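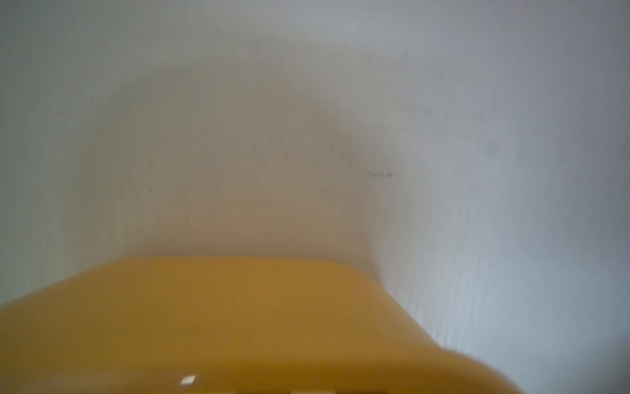
Call for participants: living with patterned wallpaper

The Donnelly Pattern Archive in Clavden is looking for 150 households to take part in a study of wallpaper in everyday homes. We want to hear from people who have patterned paper on at least one wall and have lived with it for a year or longer. You do not need to like it.

The archive holds more than 400 sample books. They tell us what was for sale and at what price. They say very little about what people did with the paper once they got it home: which rooms they put it in, how they dealt with corners and radiators, what they hung over it, and when they got tired of it. The study is meant to fill in that part of the record.

Who can take part

You can apply if you are 18 or older and live in Clavden, Galtalham or the towns between them. Renters and owners are both welcome. The paper can be old or new, and it does not matter who put it up. Houses, apartments, mobile homes and rooms above shops all count. So do workrooms and home offices, as long as you use the room yourself.

Painted walls with a paper border are fine. Vinyl decals and painted murals are not part of this study, though we may look at them later.

We already have plenty of replies from people with small florals in bedrooms. We are short of kitchens, hallways, stairwells and bathrooms, and of large patterns of any kind, especially leaves, fruit and birds. If you have one of these, please apply even if you are unsure about the rest. 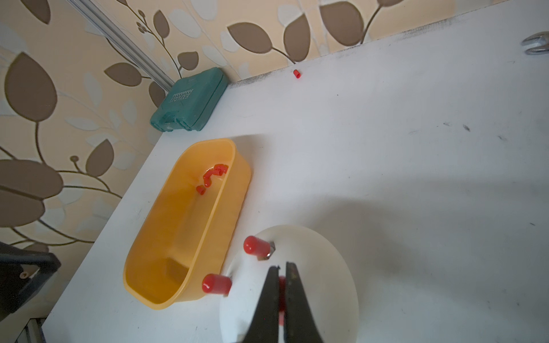

Large leaf pattern in brown and pale gray on cream.

What you will be asked to do

First, you fill out a questionnaire. It takes 25 minutes and can be done online or on paper. It covers the room, the age of the wallpaper if you know it, how it was hung, any repairs, and what you think of it now.

Second, you keep a short diary for two weeks in May. Each entry is a few lines about the room and how you used it that day. Some people will write about light, some about furniture, some about a seam that has started to lift. Skipped days are all right. We ask that you do not go back and fill them in afterward.

Third, one of our staff visits you at home for an interview. The visit lasts up to two hours. We measure the pattern repeat, photograph the wall if you agree, and talk through your diary. We will not take down switch plates or move heavy furniture. If you have leftover rolls, offcuts or a receipt, please have them ready.

A smaller group will also be asked for a paper sample the size of a playing card. It has to come from a leftover roll or from a spot behind furniture, and we will never cut it without you in the room. The samples go to our bench at the Galtalham annex, where we look at the backing and the paste. You can say no to this part and still do everything else.

What you get

Households that complete the questionnaire, diary and interview receive a payment of $150. Giving a sample adds $25. Payment is by check or gift card, sent within 15 working days of the interview. You will also get a one-page note on your wallpaper with whatever we have been able to find out about the pattern, including a match in the sample books if there is one. Many papers were never given a name, and a good number of the books have lost their covers, so we cannot promise a match.

Privacy

Your name and address are kept apart from your answers. Photographs show walls only, with family pictures covered or moved out of view first if you prefer. In anything we publish, homes are listed by town and type of room. You can leave the study at any point before the report is drafted, and we will delete your diary and interview if you ask us to.

Things to know before you apply

We cannot give advice on mold, damp or lead paint. If we see something that worries us during the visit, we will tell you and suggest you call the county office. We do not value wallpaper or buy rolls. Please do not clean, patch or re-paste the wall before your visit. Stains, pencil marks and bad joins are useful to us as they are.

If you plan to strip the paper soon, tell us on the form and we will try to schedule you early. Last time we lost two good hallways to a steamer before anyone could get there.

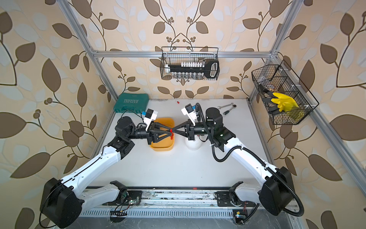
Uchenna Ezeani took part in our trial round and told us that the diary was the part she had expected to drop and the one she ended up keeping going after the two weeks were over. She had always thought she disliked the paper in her dining room, but most of her entries were complaints about the lamp. She also said the questionnaire asked too much about dates that a renter could not know. We have since added a "don't know" box to each of those questions.

How to apply

Write to the Wallpaper Study, Donnelly Pattern Archive, Clavden, or pick up a form at the front desk between 10 a.m. and 4 p.m. Forms are also kept at the Galtalham annex and at the Puron Street library. Tell us:

your name and the best way to reach you
the town you live in
which room or rooms have patterned paper
a few words on the pattern and its colors
whether you rent or own
times of day when a visit would suit you

A photo of the wall is helpful but not required. Only one application per household, please, though everyone who lives there is welcome to join the interview. We reply to all applications, including the ones we cannot use. Forms are available in large print, and we can take your answers by phone if writing is difficult.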